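Dristham Tabletops: Care and Use FAQ

Applies to the Dristham dining table, bench and side table in the pale finish. Questions about the dark-stained range are answered on the Zeder page.

Is the surface sealed when it arrives?

Yes. Every top leaves the Mridha workshop with two coats of Proker matte hardwax finish. No oiling is needed before first use. Allow 30 days before placing anything with a rubber base on the surface, as the finish continues to harden during that time.

Why does the grain on my table differ from the sample?

Samples are cut from one board. Most of a top shows narrow, nearly parallel lines, and where the cut passes through a curve in the growth rings the lines open out into arches, known as cathedral figure. Color also varies, from whitish beige to light tan, sometimes with a trace of pink. Neither is treated as a fault under the warranty.
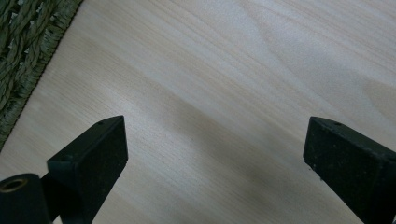 Color is best judged in daylight, with the top viewed from directly overhead. Low side light makes the pale areas look silvery and exaggerates the contrast between bands. If you are matching a bench to an existing table, request a loose sample and compare the two in the room where they will be used.

Can I leave a woven mat or basket on the table?

Yes, with some care. Seagrass, straw and similar fibers are safe for the finish when dry. Three points apply:

Lift the item to move it. Grit collects between the strands and will scratch if dragged.

Shake it out and wipe the wood underneath once a week.

Do not put a damp mat back on the table. Dyed or green fibers can transfer color when wet, and the mark may go below the finish.

A bound rim carries most of the weight of a basket and is where wear shows first. Trim frayed ends with scissors. Do not pull them.

How hot can a dish be?

Do not exceed 200°F in direct contact. A thin woven mat is not a trivet; use cork or a footed metal stand for anything from the oven.

What should I clean it with?

A soft cloth, lukewarm water and a few drops of dish soap. Wipe along the grain, then dry. Avoid ammonia, bleach, melamine sponges and silicone polish. Silicone prevents later coats from bonding.

How do I remove a light scratch?

Rub along the grain with a gray nonwoven pad, remove the dust, and apply a thin coat of Proker finish (item 129). Wipe off the excess after about 15 minutes. Deep scratches need the full top recoated to avoid a visible patch.

Where is my batch number?

On the underside, next to the left rear leg. Quote it when ordering a matching leaf or bench. Batches below 596 used an earlier finish and need repair kit Z instead.

Who handles finish claims?

Rajitha Uddin, finish support. Send the batch number and the date of delivery through the contact form. The workshop is closed in August, and claims received then are processed in September.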